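Desktop Rebuild Gallery: Board, Memory and Socket
Evmont Bench Notes, July 5, 2020

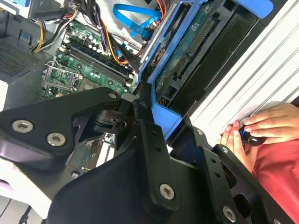

The machine came to the Evmont bench as a donor tower from the Liapis office and is being rebuilt as a spare workstation. Work was split between Leonidas Mitsotakis-Vlachou (board and memory) and Grigoris Vasilakis (power and storage). The notes below follow the order of the board work. Full size versions are in the Brukden folder.

Motherboard
Green board, left in the case for all of the work. Dust was taken off with a soft brush and low-pressure air, starting at the top edge and working down between the capacitors. No solvent on the board.

Memory slots
Long black slots, set parallel, with latches at the ends. Open the latches fully before seating a module. Press on both ends of the module until the latches close on their own. The plan is 2 modules, matched, from the Buvholm parts bin.

Processor socket
Silver metal retention frame with a hinged lever arm. Release the lever, lift the frame, and set the processor straight down by its corner mark. Do not slide it. If the lever needs more force than usual, stop and check the seating.

Thermal paste
Small dot at the center of the processor lid. Wait 15 minutes after cleaning the old paste before applying the new one. Cooler screws are turned in a cross pattern, a little at a time.

Cables
Power leads go in before the data leads. Keep both clear of the memory latches, which need room to swing. Ties are left loose until the first start.

First start
Memory test to run for 7 passes. Processor limit for the load test is set at 78 °C. Results go on the Evmont sheet under the Liapis tower, with the initials of whoever ran the test.

Next gallery: power supply and drive bays (G. Vasilakis)
Back to bench index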